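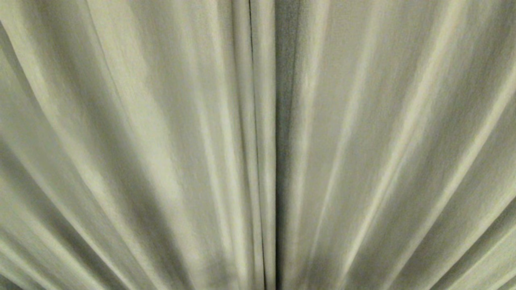

Can I wash lined curtains in a home machine, or do they have to go to the cleaner? I moved into a rental in Bredberg in December and the living room set came with it. The care tags have been cut out. They're a pale gray-green with a slightly fuzzy weave, two panels that meet near the middle of the window, and they smell like the last tenant's cooking. The cleaner on Brerby Street wants 200 for the pair, and I'd like to avoid that. My washer is a Skurnari front loader.
posted by hallway_13

Depends on the fiber. Pull a few threads from inside the hem and wet them. If they shrink or go stiff, don't wash the panels. If they look fine, take out the hooks, do one panel at a time on cold with the lowest spin, and hang it back up damp so the weight pulls the creases out. No dryer. The lining can shrink more than the face fabric and then the hem puckers - that happened to a bedroom pair of mine and I had to let the lining down by hand. Measure the drop before you start so you have something to compare it with.
posted by bustos2419

Ask the landlord first. If they came with the place they may be on your inventory.
posted by millpond

I just hung mine outside on a windy Tuesday and the smell was mostly gone by evening. Didn't wash them at all. Baking soda did nothing for me.
posted by Brerby Renter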